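Print this page | E-mail this page

About Durkedance

Durkedance is a small repair and setup shop for small robot cells. We don't build robots. Plenty of people build robots, and sooner or later most of those robots need somebody to tighten a screw, which is where we come in.

The business was started by Crescencio Bermúdez, who had spent years fixing packaging machines and wanted to work on something he could lift without a forklift. His daughter Yatziri joined him to do the wiring, then the software, then the invoices. Karla Magaña runs the bench. Odette Bouvier answers the phone and can talk most customers out of a service visit, to the lasting regret of our accounts.

The cell on our own bench

We keep one two-arm cell running in the shop at all times. It is called Ileo. Every procedure we sell gets tried on Ileo first, and Ileo has suffered for it. New hires spend their first weeks looking after it before they are let near anything with a customer's name on it.

Ileo's daily care goes like this:

1. Power off and look. Both base plates should sit flat on the rail. If a plate rocks, loosen all of its bolts and start over. Tightening the one that looks guilty makes it worse.

2. Follow each cable with a finger from base to wrist. There should be enough slack for the elbow to open all the way, and no more than that. A cable that is too long will find something to catch on, usually in front of a visitor.

3. Check the gripper fingers for play. Karla's rule is that if you can hear it, you can fix it today - and if you can't hear it, turn the radio off and try again.

4. Wipe the camera lens and check that its mount hasn't crept. More "software problems" have been cured at this step than Yatziri would like in print.

5. Put out the cloths and the basket and jog both arms through the folding positions at slow speed. The arms work close together over the same small patch of floor, so watch the elbows as well as the grippers. Leave the tree where it is.
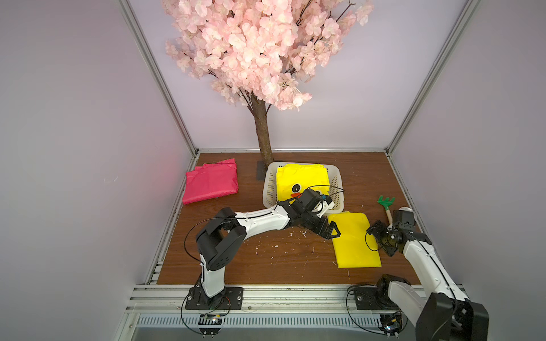 6. Write it in the log. "Fine" is not an entry. Neither is "see yesterday."

Every 100 hours we add a full recalibration, and at 2000 hours the arms come off the rail for new bearings. Crescencio does the bearings himself and does not take questions while he does them.

What we do for customers

We set up new cells, move old ones, and repair arms that have met a wall. Most jobs are within 40 miles of the shop in Escobedo, though we have gone farther for interesting faults. If your cell came with a manual, please send it. If it came with a previous technician's notes taped inside the door, please send those first.

We are closed for inventory every March.

Durkedance, Escobedo | Contact us | © 2018 Durkedance. All rights reserved. | Back to top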